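Tema 3. Acidez y pardeamiento enzimático
Apuntes de Química de los Alimentos – Prof. Lautaro Cáceres

3.1 Ácido cítrico
Ácido tricarboxílico débil, con tres constantes de disociación (pKa 3,13; 4,76 y 6,40 a 25 °C). En el zumo de limón es el ácido mayoritario y fija un pH comprendido normalmente entre 2 y 3. La acidez valorable se expresa en gramos de ácido cítrico anhidro por 100 ml.
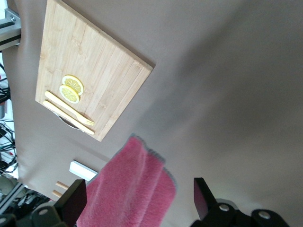 3.2 Polifenol oxidasa
Enzima con cobre en el centro activo. Cataliza la oxidación de o-difenoles a o-quinonas, que polimerizan después en pigmentos pardos. El pH óptimo depende de la especie vegetal – suele situarse entre 5 y 7 – y la actividad cae de forma marcada por debajo de 3. El citrato actúa además como quelante del cobre.

3.3 Ácido ascórbico
Reduce las quinonas a difenoles. El efecto cesa cuando se agota el reductor.

Práctica: valoración con NaOH 0,1 M, fenolftaleína como indicador. Guion en la carpeta Panard, código 2468. Entrega del informe: abril.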